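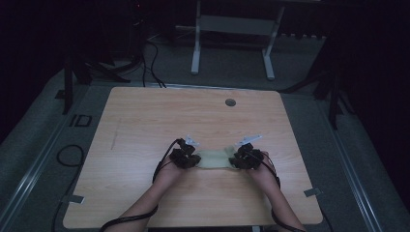 Beidhändiger Versuch mit verkabelten Datenhandschuhen. Auf den Handrücken sitzen helle Winkel als Marker.

Handschuh oder Zange?

Bei Cluvley in Eltthorpe vergleicht man seit September zwei Wege, Robotern das Greifen beizubringen. Die Leiterin der Versuche hat eine Meinung dazu. Belege hat sie noch wenige, und das sagt sie auch.

Die Frage, ob sie das Ergebnis schon kenne, gefällt ihr nicht. »Ich kenne ein Ergebnis«, sagt sie. »Eines aus einem Raum, mit einem Tisch und mit Leuten, die seit Wochen nichts anderes machen. Daraus eine Empfehlung zu basteln, finde ich mutig.« Ihren Namen möchte sie in der Zeitung nicht lesen, solange der Bericht an den Auftraggeber nicht abgegeben ist. Zitieren darf man sie.

Verglichen werden der Handschuh, der im Haus Drurance heißt, und der Handgreifer, den alle Kong nennen. Beide sollen dasselbe liefern: Aufzeichnungen menschlicher Bewegungen, aus denen ein Roboterarm später lernt, wie man ein Tuch faltet oder einen Becher umsetzt. Der Unterschied liegt darin, was der Mensch dabei an der Hand hat. Beim Drurance sind es die eigenen Finger, eingepackt in Sensorik. Beim Kong drückt man zwei Backen aus Kunststoff zusammen.

»Auf der Messe sieht der Handschuh immer besser aus«, sagt sie. »Fünf Finger, alles bewegt sich auf dem Bildschirm mit, die Leute zücken das Telefon.« Und im Alltag? Sie hebt die rechte Hand und wackelt mit dem Daumen. Das Problem fange beim Daumen an. Sobald jemand etwas Dünnes zwischen den Fingerspitzen halte, wisse das System zwar recht gut, wo die Hand sei, aber deutlich schlechter, ob die Fingerkuppen sich berührten. Bei einem weichen Gegenstand, den man an beiden Enden fasst und leicht auseinanderzieht, könne man auf der Aufzeichnung oft gar nicht sagen, ob Zug darauf sei.

Dafür gebe es doch die Marker, wende ich ein, die hellen Winkel oben auf den Handschuhen. »Die Marker sagen mir, wo der Handrücken ist. Das machen sie ordentlich, solange man sie sieht. Wenn jemand die Hände verschränkt oder sich weit über den Tisch beugt, wird es dünn.« Dazu kommen die Kabel. Sie laufen von den Handschuhen an den Unterarmen zurück, und wer zum ersten Mal damit arbeitet, bewegt sich nach ihrem Eindruck steifer als ohne. »Wir wollen natürliche Bewegungen und hängen den Leuten dann etwas an die Handgelenke. Das müsste man in jeder Broschüre dazuschreiben. Ich habe noch keine gesehen, in der es steht.«

Sind die Anbieter also unehrlich? Sie überlegt länger, als mir für die Frage nötig scheint. Unehrlich sei ein großes Wort. Man zeige halt die Aufgaben, die klappten. »Ich würde es auch so machen, wenn ich verkaufen müsste. Ich muss zum Glück nur messen.«
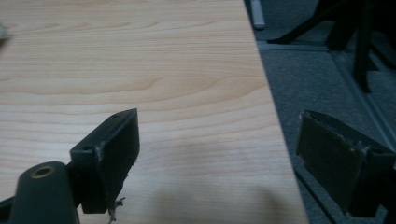 Kai Reuter
Redakteur für Technik und Arbeit

Gemessen wird mit sechs Aufgaben, von einfachem Umsetzen bis zum Falten. Bislang sind rund 200 Durchgänge im Kasten, ungleich verteilt, weil die Handschuhe nach jedem Wechsel der Testperson neu kalibriert werden müssen. Der Kong braucht das nicht. Man nimmt ihn in die Hand und legt los, und das ist in den Augen der Versuchsleiterin sein größter Vorzug. Es sei zugleich der Grund, weshalb sie ihm misstraut.

»Weil er so bequem ist, fragt man nicht nach«, sagt sie. »Die Kamera sitzt am Werkzeug, sie sieht immer die beiden Backen und was dazwischen liegt. Alle sind begeistert. Aber schauen Sie sich an, was sie sonst noch sieht: den Teppich, einen Stuhlfuß, die Tischkante.« Wenn ein Modell am Ende lerne, dass der Griff dort aufzugehen habe, wo helles Holz an grauen Boden stößt, dann habe man viel Arbeit in eine Tischkante gesteckt. Ob das passiere, wisse sie nicht. Der Versuch an einem anderen Tisch stehe noch aus. In der Planung sei er ursprünglich gar nicht vorgekommen.

Auch am Gerät selbst findet sie etwas auszusetzen. Die Innenseiten der Finger tragen einen dunklen, matten Belag, an dessen Rändern helle Scheuerspuren zu sehen sind; unten am linken Finger hängt ein kleines Büschel Fasern. Stört das? »Mich schon. Ein Belag, der sich verändert, greift im letzten Durchgang womöglich anders als im ersten. In der Aufzeichnung steht davon nichts.« Sie hat vorgeschlagen, den Belag in festen Abständen zu tauschen und jeden Tausch ins Protokoll zu schreiben. Das sei auf wenig Gegenliebe gestoßen, man verliere ja Zeit.

Ich will wissen, womit sie selbst lieber arbeitet. Mit dem Kong, antwortet sie sofort, und ärgert sich dann ein bisschen über die Antwort. »Er ist angenehmer. Das ist aber kein Kriterium, das im Bericht etwas verloren hat.« Es gebe Dinge, die zwei Backen schlicht nicht können. Ein Tuch zwischen den Fingern weiterschieben etwa, oder einen Knopf durchs Loch drücken, während der kleine Finger den Stoff zurückhält. Wer das dem Roboter zeigen wolle, brauche eine Hand. Vorausgesetzt, der Roboter habe auch eine — »und da wird es in vielen Projekten still. Man sammelt Fingerdaten und schraubt am Ende doch einen Greifer mit zwei Backen an den Arm.«

Drei Versuchsreihen sind noch vorgesehen, darunter die am anderen Tisch. Danach soll Cluvley eine Empfehlung abgeben, am liebsten, so hört man es zwischen ihren Sätzen heraus, eine eindeutige. Sie glaubt nicht daran. Für kurze, klare Griffe werde es wohl auf das Handgerät hinauslaufen, für alles andere auf ein »kommt darauf an«, das niemand gern bezahlt.

Was müsste geschehen, damit sie ihre Skepsis ablegt? »Jemand müsste mir zeigen, dass ein Arm mit den Daten von hier in einem fremden Raum zurechtkommt. Ohne Nachhilfe, und mit einem Tuch, das er nicht kennt.« Gesehen habe sie das bisher nur in Videos, und bei Videos frage sie inzwischen als Erstes, wie viele Versuche davor lagen. Eine Antwort bekomme sie selten.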